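Lambrakis warehouse ledgers come home to Dinport

Well, this one made my month! If you've lived in Dinport any length of time you've walked past the old Lambrakis building on the river side of Clument Street, the long brick one with the faded lettering you can only read after rain. It was the town's big wholesale grocery house for a couple of generations, and now a good chunk of its paperwork is back in town where we can all get a look at it.

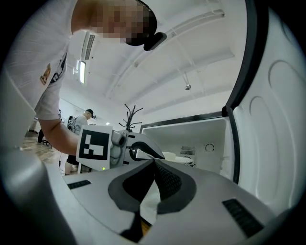
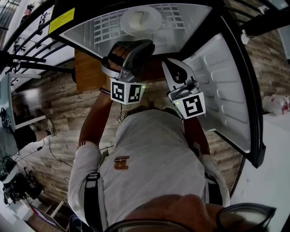 This page was last changed in November.

The papers are ledgers, mostly, plus a box of letters and a fat bundle of freight bills tied up with kitchen string. They had been sitting in an attic over in Lunley, where one branch of the family moved after the business closed. Achilleas Tsoukalas, whose grandmother was a Lambrakis, drove them over himself in the back of his station wagon and carried them up the library steps one carton at a time. I offered to help and got handed the heaviest one, naturally.

There are 33 ledgers in all. I've only been through a few so far (slowly, with clean hands, under supervision) and I could happily have stayed till closing. The early ones are in a beautiful slanting script that somebody must have been very proud of. Then the handwriting changes and gets a whole lot worse, and Achilleas thinks that's when the younger brother took over the books. You can follow the coffee and sugar coming in by rail, and then the same sacks going out again by wagon to little stores up and down the valley. Some of those stores I'd never heard of. One was apparently at the Clument crossing, where there's nothing now but a culvert and a lot of blackberries.

My favorite page so far is a running account for a boarding house on Mill Street. They bought crackers by the barrel, dried apples, lamp oil, and a truly startling amount of mustard. The bill went unpaid all one winter, and in the margin there's a note that says "wait for spring." The next page shows it settled in two payments, one of them partly in eggs.

The letters are harder going. A lot of them are complaints about late flour or broken crockery, and the replies didn't survive, so you only hear one side of every argument. There's a long feud with a cheese supplier that I'm dying to get to the bottom of. As far as I can tell it started over short weight and ended with both parties refusing to use the same freight agent.

What's missing is the stretch right after the warehouse fire. Achilleas says the family always told it that the office books were thrown out a window to save them, and that some landed in the river — which may be a good story and nothing more, but there's a gap of about two years in the ledgers exactly where you'd expect one. A couple of the volumes on either side of it have warped boards and brown tide lines along the bottom, so I know which version I'm rooting for.

The library has put the first cartons in the local history room on the second floor, and you can ask for them at the desk there. No pens, no coffee, and they'd like you to leave your bag by the door. The letters won't be out until they've been sorted and put into folders, and I'm told that's going to take most of the winter.

If your people ran a store in the valley, come and look for the name! The customer index in the back of each ledger is pretty reliable, though the spelling wanders all over the place — I found my own great-uncle under two different ones. And if anyone has a photo of the loading dock side of the building from before the porch roof came off, Achilleas would love to borrow it for copying. You can leave it for him in an envelope at the library desk.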